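Ticket 290: arm keeps tripping the clearance rule
Opened by Prodromos Kouris, Carroll bench

So our rule says nothing within 15 cm of the second arm while the gripper is live, and I keep getting the Pondulex warning! I swapped the cup for a smaller one (no luck), then went back to the wooden one and parked the fingers closed, to the left of it and in front.
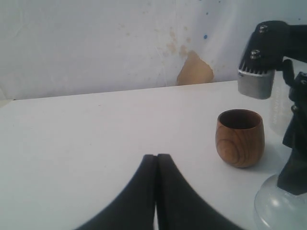
Step 4: what I'd like checked
Does the rule count the cup as an obstacle, or just the other arm's metal block? If it's the cup, I'll happily move it left, there's loads of free table over there.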